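트랄렉, 물류창고 바닥 구획 표준안 '이저홀름' 공개… 시범 창고 3곳서 먼저 적용

임시 테이프 구획부터 영구 도색까지 한 권으로 정리, 중소 창고에 무상 배포 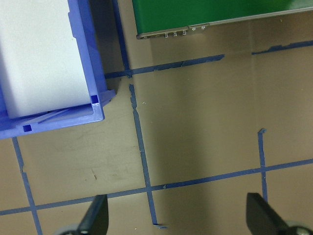
2022년 2월 7일 – 창고 설계 및 운영 컨설팅 기업 트랄렉(Tralleck)은 중소 규모 물류창고를 위한 바닥 구획 표준안 '이저홀름(Iserholm)'을 공개한다고 밝혔다. 통로 폭, 적치 구역, 대기 구역, 반품 구역의 표시 방법을 문서 한 권으로 묶은 것. 표준안은 처음부터 도색을 하지 말고 먼저 테이프로 자리를 잡아볼 것을 권한다. 베이지색 바닥에 파란 페인터 테이프를 느슨한 격자로 붙이고 플라스틱 상자를 놓아보는 정도면 첫 단계로는 충분하다는 설명이다. 색은 바닥과 확실히 구분되는 것이면 되고 꼭 파란색일 필요는 없다.

트랄렉에 따르면 중소 창고 상당수가 입주 당시 그어진 선을 그대로 쓰고 있다. 취급 품목이 바뀌고 선반이 늘어나도 선은 그대로. 작업자는 선을 무시하게 되고, 신입 직원은 어느 선이 유효한지 몰라 헤맨다. 지게차 통로에 팔레트가 걸쳐 있는 일도 흔하다. 이번 표준안은 이 부분을 정리하는 데서 출발했다.

이저홀름은 총 11개 장으로 구성됐다. 앞부분은 현장 조사와 동선 기록, 중간은 임시 구획과 시험 운영, 뒷부분은 영구 표시와 유지관리를 다룬다. 부록에는 점검표와 구역별 색상표, 인쇄용 라벨 양식이 들어 있다. 라벨 양식은 흑백 프린터에서도 읽히도록 굵은 글자 위주로 만들었다.

임시 구획 기간은 24일을 기본으로 잡았다. 입고가 몰리는 날과 한산한 날이 모두 들어가야 하고, 재고 실사도 한 번은 끼어야 한다는 판단. 이 기간 동안 현장에서는 선을 옮길 때마다 도면에 표시만 남기면 된다. 별도 승인 절차 없음. 옮긴 횟수가 많은 선일수록 영구 도색은 뒤로 미루도록 돼있다.

시범 적용은 프레리토프(Preritov) 물류단지 안의 창고 3곳에서 진행한다. 생활용품, 포장 자재, 소형 가전 부품을 각각 취급하는 곳으로 면적과 층고가 서로 다르다. 이 중 포장 자재 창고는 지난 12월부터 임시 구획에 들어갔고 반품 대기 구역을 출입구 쪽에서 안쪽 벽면으로 옮겼다. 나머지 두 곳은 설 연휴 물량 정리가 끝나는 대로 순차 착수한다. 결과는 창고별로 따로 정리해 공개할 예정이며 잘 안된 부분도 포함한다.

표준안과 함께 도면 작성 프로그램 '아서(Arthur)'도 배포한다. 창고 평면에 선과 구역을 그리고 날짜별 변경 내용을 겹쳐 볼 수 있는 간단한 도구다. 설치 없이 웹 브라우저에서 바로 실행. 재고 관리 시스템과의 연동은 이번 버전에 포함되지 않았다. 문의가 많았던 기능이라 다음 버전에서 검토한다는 입장이다.

트랄렉 측은 "선 하나 잘못 그으면 지우는 비용이 긋는 비용보다 더 든다"며 "현장에서 며칠 써보고 옮기고 또 옮겨본 다음에 칠하는 것이 순서"라고 밝혔다. 이어 "도색 업체를 부르기 전에 이 문서부터 읽어주셨으면 한다"고 덧붙였다.

테이프 관련 주의사항도 별도 항목으로 실렸다. 먼지를 쓸어낸 뒤 붙일 것, 지게차 회전 구간에는 겹쳐 붙이지 말 것, 시험 기간이 끝나면 바로 떼어낼 것. 오래 두면 접착제가 남아 도색이 들뜰수 있다. 에폭시 바닥은 구석에 작은 조각을 먼저 붙여 확인한 뒤 작업해야 한다. 냉동 창고는 이번 표준안의 적용 대상이 아니며 관련 내용은 개정판에서 다룬다.

표준안은 트랄렉 홈페이지 자료실에서 무상으로 내려받을 수 있다. 회원 가입은 필요 없다. 인쇄본은 상시 근로자 10인 이하 창고에 한해 우편으로 발송하며 신청서에 사업장 주소와 취급 품목을 적으면 된다. 인쇄본 신청은 준비 수량이 소진되면 마감한다. 사내 교육용 복사는 자유롭게 가능하나 내용을 고쳐 재배포할 경우 출처를 표기해야 한다.

현장 방문 상담은 유상이다. 비용은 창고 면적과 위치에 따라 다르므로 개별 문의 바란다. 프레리토프 단지 입주사는 단지 관리사무소를 통해서도 신청할 수 있다.

■ 트랄렉 소개
트랄렉은 창고 배치 설계, 동선 분석, 안전 표시 컨설팅을 제공하는 기업이다. 중소 제조사 및 유통사의 자체 창고를 주로 맡고 있으며 설계 이후 운영 점검 서비스도 함께 제공한다.

■ 자료 및 취재 문의
트랄렉 홍보 담당
표준안 원문, 시범 창고 도면(일부 비공개), 아서 화면 자료는 요청시 메일로 보내드립니다. 시범 창고 내부 촬영은 입주사 동의가 필요하니 미리 연락 주시기 바랍니다.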